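Notes for the library talk: "The Night Plerska Came to Terkcombe"

(Wait for the chairs to settle. Mention the restrooms are down the hall on the left.)

Good evening, everybody, and thank you so much for coming out. I know October evenings get dark early and the couch starts looking awfully good, so I'm grateful. I want to tell you about a concert I've been chasing for a good part of my adult life, and I'll try to keep it under an hour, though my family will tell you not to bet on it.

Start with the poster. Plerska were a folk-rock band with three albums behind them and, by then, a real following on college radio. Terkcombe was a mill town with one theater, the Wollosley, which had 1,133 seats and a furnace that knocked all through the slow numbers. How those two ended up on the same piece of paper is most of my story.

The booking came through Heiskanen, the little touring agency that handled the band. They had a hole in the schedule between two city dates, and the Wollosley's manager wrote them a letter, a very polite one, offering a flat fee of $2,290 and a hot supper. I've held the carbon copy of that letter. The supper gets more lines than the money does! (Pause here. People usually laugh.) 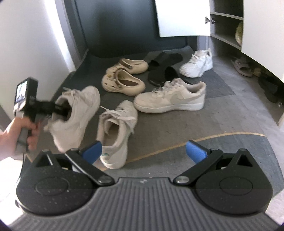 So the band said yes, and then the trouble started, because the radio station over the county line announced it as a free show. People began lining up before lunch. The newspaper the next morning said up to 3,000 turned out, and I've always thought the reporter was feeling generous, but even if you cut that in half, you can see they weren't all going to fit.

(Play the first clip, the tuning and the crowd noise. Let it run until the cough.)

What the band did next is the part I love, and the part I've heard told so many different ways that I'd better just give you my favorite and admit that it is one. They played the full set indoors for the ticket holders, ate their supper, and then went out on the loading dock and played again for the folks who were still standing in the parking lot. No microphones, no lights except the one over the door.

(Second clip. Warn them it's scratchy.)

Listen for the fiddle coming in early on the chorus. On the album it waits a whole verse, and I like the dock version better. If any of you were there, or your parents were, please find me by the coffee afterward. I'm still looking for a ticket stub, and I'd dearly love to know what was for supper.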